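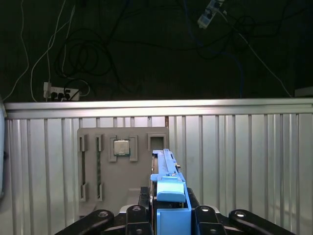

Looking after the teardown cell, part two: pads, slots and a lot of patience

June 3, 2024

Hello again, and thank you to everyone who wrote in after the February post. I promised I'd get back to the cell "in a couple of weeks," and well, you can see how that went!

For anyone new, the cell at Draltmont takes old desktop computers apart. Memory, processor, hard drive, all the bits worth keeping, and it parks the small ones in a gray fixture so the next person along can find them. We've put 1,937 machines through it since I started keeping the notebook, and I've learned that the arm itself hardly ever needs me. What needs me is everything the arm touches.

So let's start with the fixture. Ours has tall slots for the memory sticks and a square holder with corner brackets for the processor, and that square holder is where most of my mornings go. A processor has to drop in flat. If there's a crumb of dried thermal paste in a corner (and there's always a crumb somewhere, I find them on my sleeves at dinner) it sits a hair proud and the fingertip nudges it on the way out. I clean the holder with a wooden toothpick and a lint-free wipe, then try a scrap chip in it by hand before I let the robot anywhere near. The memory slots I just brush.

Next come the fingertips. Wipe them with alcohol, let them dry, and run your thumb along the edge that does the gripping. I used to swap pads when they looked worn, which was a silly way to do it, as they look fine right up until they start dropping things. Now I swap every 31 days and write it on the cabinet door. Cristóbal Cabral, who wired most of this cell before he moved over to Plallby, used to tell me I was throwing away good pads, and maybe I was, but my drop count went down and his opinion didn't.

After the pads I check the finger linkage for play. Power off, hold a finger, wiggle it gently. You're feeling for a click. Then I go around the mounting bolts with the little torque wrench, which I keep in my own drawer now after the Great Borrowing of last winter.
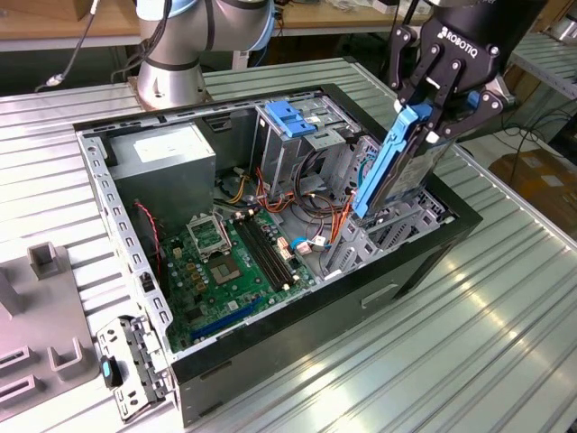 Drives are the part I fuss over most, if I'm being truthful. Memory comes straight up and a processor weighs nothing, but a drive in a plastic caddy likes to twist on the way out and bind on its rails, and then you have the gripper pulling one way and the cage holding on the other. I teach the pull in two moves. First a slow one, 5 millimeters along the rails, then a pause, then the rest. It costs a little time on every machine and I've never once regretted it. If you have a caddy with a latch that sticks, work it by hand a few times before the run and save yourself the argument.

The case has to stay put too. A tower on its side feels heavy until something tugs at it, and a ribbed table gives it less to sit on than you'd think. I push ours up to the same mark every time and give it a shove to see if it slides. Any bracket that's already out gets moved before the next cycle, though I'll admit I forget that one as often as I remember it.

The whole routine takes me 30 minutes with coffee, a bit longer if somebody stops to chat, and somebody usually does. Kahraman have been asking whether I'd write it up as a proper checklist for their own cell, and I will, as soon as I've settled what to do about cables. They creep! I tie them back and a few weeks later there's a loop hanging somewhere new. If you've found a tie that holds up to a moving arm and can still be undone without cutters, please leave me a comment. I've got a box of the Irkeo ones on the way and I'll let you know how they do.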